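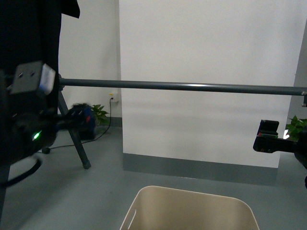

Jabari Mohamedi
Equipment and Rooms Officer, Homudach Centre

Zanier crossbar and stand set
Available for use on the premises and on short loan

The set consists of a long metal crossbar in dark grey, two tripod stands with rubber feet, and end clamps. It is intended for hanging light fabric, paper rolls and small printed banners. A black drape may be requested with it at no extra charge — please state this on the booking form.

The bar must be fitted at the same height on both stands before any fabric is hung. A slight tilt is acceptable for drapes but will cause paper rolls to run to one side. Leg collars should be tightened by hand only.

Maximum load on the bar: 2000 g, spread evenly
Weight of set in bag: 71 N
Loan period: 48 hours
Replacement clamp: order from Wokeo, part 40

Use in the partitioned room
The set may be left standing beside the large central partition for the length of a booking. The white walls are not to be used for tape, pins or adhesive hooks. There is a wall socket on the white wall, at about the height of the bar; power cords running from it across the floor must be kept clear of the tripod legs and covered with matting where people will walk. Bags and other belongings should not be stored beneath the bar.

Borrowers are asked to fold the legs fully before returning the set to its bag. Missing clamps are charged at cost.

The older Xu stands were withdrawn in December and their clamps do not fit this bar. Any that remain in departments should be returned to the equipment desk.

Page last reviewed May 10, 2026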